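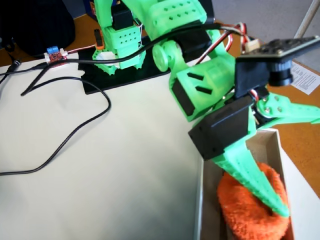 How should fuzzy socks be packed for the winter collection? Roll each pair on its own and put it in an open cardboard box, one colour to a box.

The Clomdale collection closed its November intake with 281 pairs, and sorting resumed on Jan 24, 2025. Loop-pile socks are handled separately from flat knits — the pile snags on hook tape and sheds lint onto darker items.

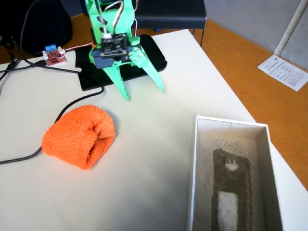 Pairs are checked for pulled loops at the heel and cuff before rolling. Rolling starts at the toe and stays slack, as a tight roll flattens the pile. Elastic bands are no longer accepted.

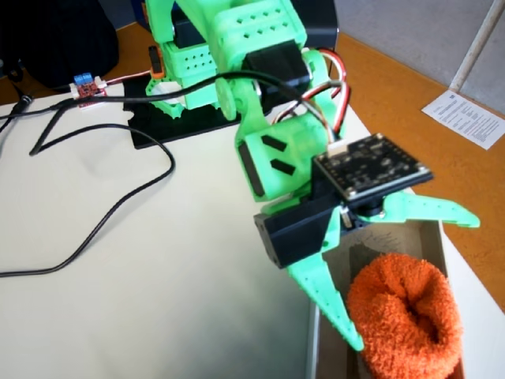
Brurow asked whether folded pairs would still be taken at the Kuhlmann Street counter, given that folding is faster and the boxes close either way. They will be, until the present stock of 20 flat cartons is used up.

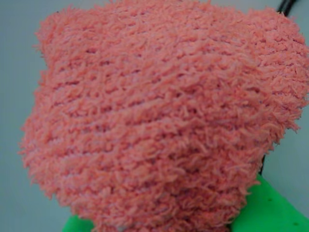
Chenille and bouclé yarns should be washed cold, inside out, and dried flat. Elero, which supplies the cartons, will deliver a further 215 to the Clomdale depot. Labels go on the short side of the box.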